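Guides > Flonside Label Maker > Section 2: Setting up and printing your first labels

Last updated 23rd October

I wrote this section after setting up my own Flonside at the kitchen table with the factory leaflet in one hand and a cuppa in the other, so it follows the order I wish I'd been given. Have the labeller, the power adaptor and one tape cassette handy before you start.

1. Slide the back cover down until it clicks, then lift it off. It's stiff the first few times! Push with the flat of your thumb and keep your nails out of it.

2. Check the tape end is poking out through the guide. If it's gone back inside, turn the little spool clockwise with a pencil until it shows again.

3. Drop the cassette in, label side up, and press both corners. You want two clicks. I only got one the first time and every label came out with the bottom half of the letters missing.

4. Put the cover back on, plug in the adaptor and hold the power key until the screen lights up.

5. Choose your language and then your units. Mine arrived set to inches, so if your labels are coming out enormous, go back and change it to millimetres under Settings > Tape.

Caution: don't pull on the tape while it's printing. Wait for the motor to stop, then press the cutter. Pulling drags the print head off line, and Pierina Zuccaro at the Brurnovton repair counter tells me it's the main reason these come back to her.

Now for the fun part – deciding what to label. 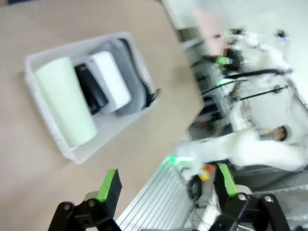 Start with whatever you go hunting for most often, and make the wording as plain as you can. I began with great long titles like "Miscellaneous household electrical" and gave up reading them within a week. Short names win, and so does labelling the container before you get anywhere near the things inside it. With a low plastic bin holding a mix of bits and a black cable down one side, I'd print one label for the front wall ("CABLES + BITS" is plenty) and a second little flag label for the cable itself. Go for black text on white tape if your tub is a solid colour, and on a whitish see-through one like this try black on yellow, which is miles easier to spot on a shelf.

To make a flag label for a cable:

6. Press Format, scroll to Flag and press OK.

7. Type the name once. The labeller prints it twice with a gap in the middle, so leave the spaces alone.

8. Cut, peel, and wrap the gap around the cable near the plug end. Pinch the two halves together – line up one corner first and the rest behaves.

Note: flags don't love very thick leads. For those I use the Wrap setting, with the text running the long way.

9. To save a label for next time, press Store and pick a slot. There are 100 of them, and I'd keep the first few for the ones you reprint constantly.

If the screen says "TAPE END" on a new cassette, take it out and go back to step 2. If it still says it after that, clean the sensor window with a dry cotton bud and try again.

Changing the font and adding borders are in Section 3.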